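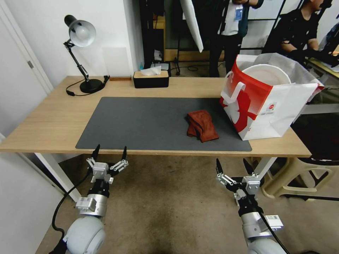

A desk with a lamp, a bag and a folded towel.

The Second Voice

The row started in the eighty-first minute of Surnidley against Evska, when I said on air that the goalkeeper should have come for the cross. My co-commentator said he couldn't have. I said he could. She switched off her microphone and ate a sandwich for what was left of the half-hour before the adverts, and I did the rest of the match alone.

We had worked together for six seasons. Local radio, second division, a booth with a window that didn't shut. She had played in goal herself, for Pană, before her shoulder went, and I had played for nobody. She never mentioned this on air. After the Evska match she mentioned it on Festik, where she had 515 followers and I had 164.

"Some people," she wrote, "have never had to come for a cross."

I should have left it. I was on the bus with wet feet and I wrote back that some people had come for plenty of them and let most of them in.

By the time I got home it had been passed round both sets of supporters. The Evska lot were on my side, which was no comfort. A man with a tractor for his profile picture had drawn up a table of every time we had disagreed on air, with a column for who was right. I was behind.

The station manager rang the next morning. He was delighted. He wanted us to keep it going until the cup tie, and to have a go at each other twice a day if we could manage it, once before work and once in the evening.

So we did. I called her positioning a matter of opinion. She called my voice a kettle. I asked for suggestions about what a goalkeeper might shout at a sandwich, and got 40 of them, most of which couldn't be read out. It was good fun for a week. Then she wrote something about my father's funeral, where I had gone outside to check the scores, and took it down again within the minute. I had already seen it.

I had only ever told her that. It was true as well.

At the cup tie I got to the booth early. She was there before me, with the team sheets laid out and the window wedged with a beer mat. We said hello. The manager had put a poster on the door with our two faces on it, facing each other like boxers, and one of us would have to take it down in the end because the tape was pulling off the paint.

"I shouldn't have put that up," she said.

"No."

"I thought you'd say something worse back."

"I had one ready," I said. "It was about your shoulder."

She nodded and passed me my headphones. The producer counted us in. Surnidley were kicking towards the car park end, into the wind, and after four minutes their left back swung one in high towards the far post. The keeper stayed where he was. It went over everybody and out for a throw.

"Your view on that?" I said.

"He could have come for it," she said. "I wouldn't have."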